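Ekkachai Boonyarit and Urszula Domański have published a study of egg neglect in a small burrow-nesting storm petrel breeding on the island of Ho, using temperature loggers placed in nest chambers over 4 breeding seasons.

Storm petrels lay a single egg and share incubation, with one bird sitting while its mate feeds at sea. When the returning bird is late, the sitting bird may leave before it is relieved, and the egg then cools to burrow temperature. Petrel embryos are known to survive chilling that would kill those of most other birds, but the cost of repeated gaps in incubation is poorly measured in the wild.

The authors followed 300 burrows on the northern slope of the island, above the landing at Orkow. Loggers were fitted under the nest lining before the first birds returned in April and were read after the chicks had left. Adults were not handled during incubation, as disturbance at this stage is a common cause of desertion and would have confused the results.

Eggs left uncovered for longer took longer to hatch, and the delay was greater when the gap fell in the first half of incubation. Hatching success fell only where an egg had been left for more than 6 days in total. Chicks from neglected eggs hatched at a normal weight but grew their wing feathers more slowly, and left the burrow later in the season.

Gaps were most frequent in the season with the strongest onshore winds. The authors suggest that parents were held away from the colony by poor feeding conditions, although they had no tracking data with which to test this. They also note that burrows with longer entrance tunnels kept a steadier temperature, and that depth should be recorded in future work of this kind.
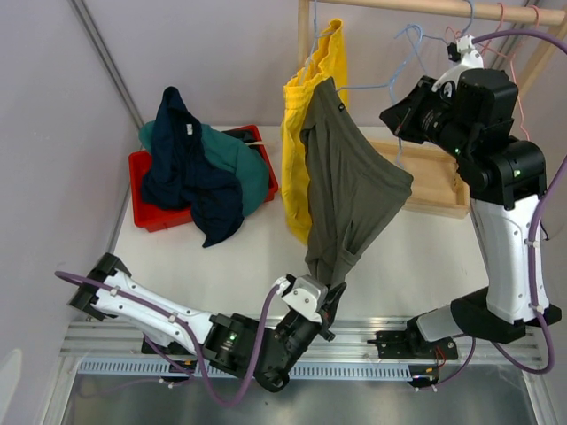
The petrel was first recorded breeding on Ho in 1871, but no full count of the colony has been made. Boonyarit and Domański advise against using late hatching alone as a sign of disturbance by visitors or predators, given that natural gaps in incubation can produce the same pattern. Where logger data are lacking, they recommend that nest checks be spaced evenly through the season and that cold eggs be left in place, as many of those found cold in this study went on to hatch.

September 26, 2021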